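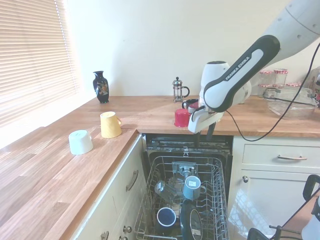

The Lona build at its kitchen counter, with the dishwasher open and mugs on the wood. Photo: Morkden Workshop

MORKDEN WORKSHOP TO OPEN ITS DISHWASHER ROBOT BUILD IN APRIL

Members of the Morkden shared workshop will open their kitchen robot build, called Lona, to visitors one Friday evening in April. Doors open at 6 p.m. and entry is free.

119 shares | 8 comments

Lona is a home-scale project to get a robot arm to handle everyday dishes in a regular kitchen. Members wrote the control software, and the workshop plans to post the code and build notes after the open evening.

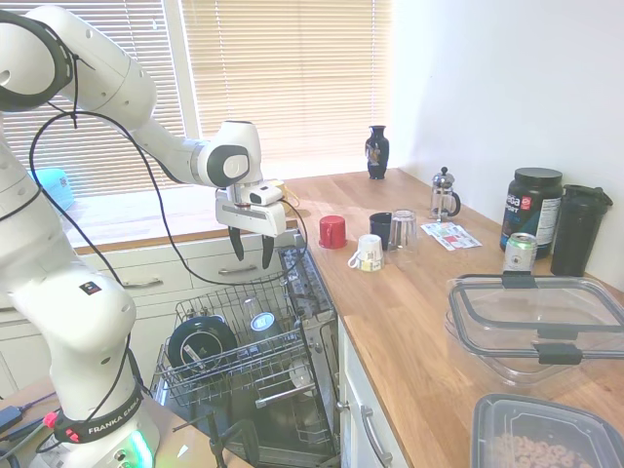

"We wanted a kitchen people would recognize," said Effie Jardine, who leads the build. "Cups get left wherever there's room. The software has to cope with that — we don't line things up for it."

The group has logged more than 3000 practice grasps. Fergus Tennant wrote the planner, called Pastor, which picks the next item and the direction of approach.

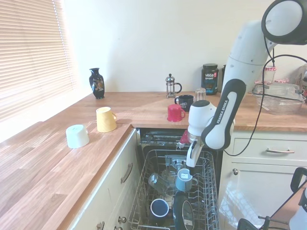 Mugs have taken up most of the planning work. One may stand upright, like the pale yellow one on the left arm of the counter, while the white one near it is turned over on its rim, and each calls for a different grasp. Glasses come next on the list. Clear sides are hard for a depth sensor to read, and Tennant is testing a slower approach for them.

A second view, from the wrist, helps with the last few inches. Marion Laing is writing the part of Pastor that tells rack tines from the rims and handles behind them.

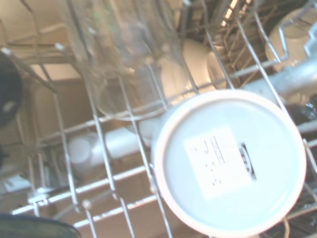
Wrist view of an upside-down white cup between the tines of the rack. Photo: Morkden Workshop

Space at the open evening is limited to 200 visitors. Questions about the build can be sent to Hamish MacLeish at the Morkden front desk.

We use cookies to improve your visit. Accept | Manage settings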